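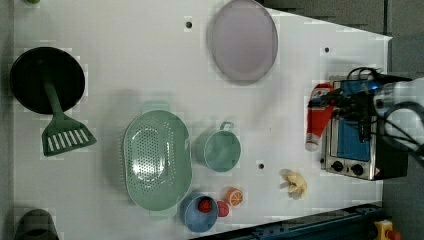
The Skundus practice table, with toaster oven, colander and ketchup bottle.

Sun 19 January - The Sarklow student robotics club will enter its kitchen robot in the Mokura challenge this May, and its own adviser is not promising much.

"Everyone wants to tell you the robot cooks," said Gearóid Hayes. "It doesn't. It moves things around a table, and I'd like to see it do that 100 times before anybody uses the word chef."
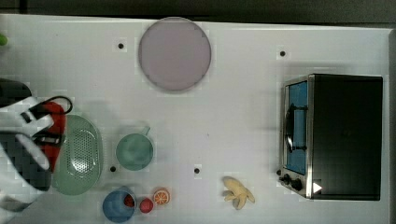 Arm and gripper beside the green colander. Photo: Sarklow club

The project, called Skundus, has a budget of $3000 and a team of 6 students. Hayes has asked them to publish every failed run along with the good ones - a rule the Mokura organisers do not require.

Enquiries about the program, including requests for the run logs, can be made through the club office at Adugna Hall.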